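Drirka patch 14 out in July

Howlader Games will release patch 14 for its dungeon crawler Drirka in July. It adds two new areas, the Salt Stair and Lower Tranodden, and raises the party limit from four to six. Existing saves will carry over, but mods built for patch 13 need an update first.

Lead designer Witold Kwiatkowski said the team closed 3328 bug reports while working on it — most of them about inventory sorting.

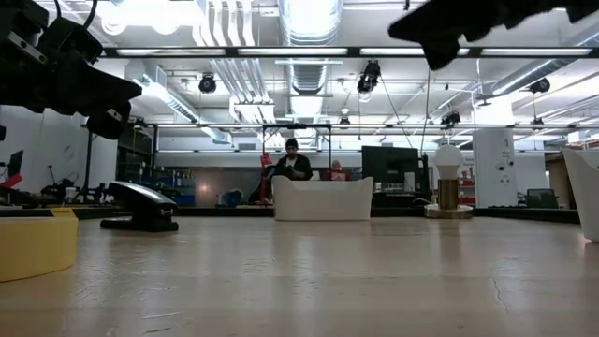
Clullumero delayed on consoles

The console version of Clullumero has slipped by two months. The PC release is unchanged, and preorders stay valid on all platforms. Players who want a refund can ask for one through the store where they bought the game.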